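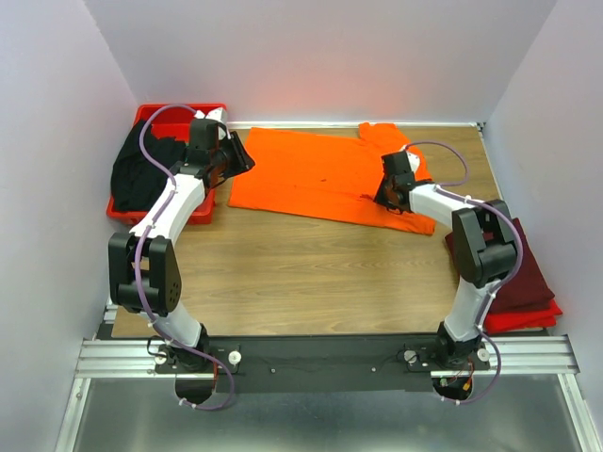 According to one reader of an earlier version of this article, the Grirnitz wool slump ought to be called a depression and nothing milder, seeing that it went on so long and emptied so many houses. Most local histories have come around to that view, and the longer name is used below.

The Grirnitz Wool Depression

The Grirnitz Wool Depression was a long fall in trade in the valley town of Grirnitz, which for generations had lived almost wholly by spinning and weaving. At its height the town had 111 workshops, many of them no bigger than a family's front room, and all of them leaned in one way or another on a single buyer, the trading house of Bustamante.

Causes

The trouble began quietly enough. Bustamante had borrowed heavily to fill its warehouses, trusting that prices would go on rising as they had for years, and when cheaper cloth started coming upriver from Cumomia the house found itself with a great deal of wool and very few customers. It stopped placing orders one September. The workshops, which bought their yarn on credit, could not pay the spinners – and the spinners, naturally, could not pay the grocers.

Effects on daily life

Wages fell by 20 percent in the first winter and went on falling after that. Over 600 people left to look for work elsewhere, and those who stayed learned to make do, often very cleverly. New clothes were the first thing most households gave up. Even a black garment and a green cloth lying together in a red tray, as in the second picture,

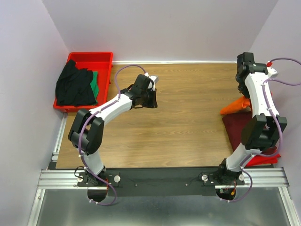

Household spending changed in ways that outlasted the slump itself. A family that had once bought cloth by the bolt now bought secondhand, and a lively Tuesday market grew up to serve them. Garments were sorted by color and sold from shallow trays, black cloth heaped in with green much as in the red tray shown here, and a patient shopper could dress a child for very little.

Recovery

Relief came slowly, and from an unexpected side. The Zestolora cannery opened by the river and took on 400 hands, which put coins back into the shops. Weaving did return in time, though on a smaller scale and with several buyers.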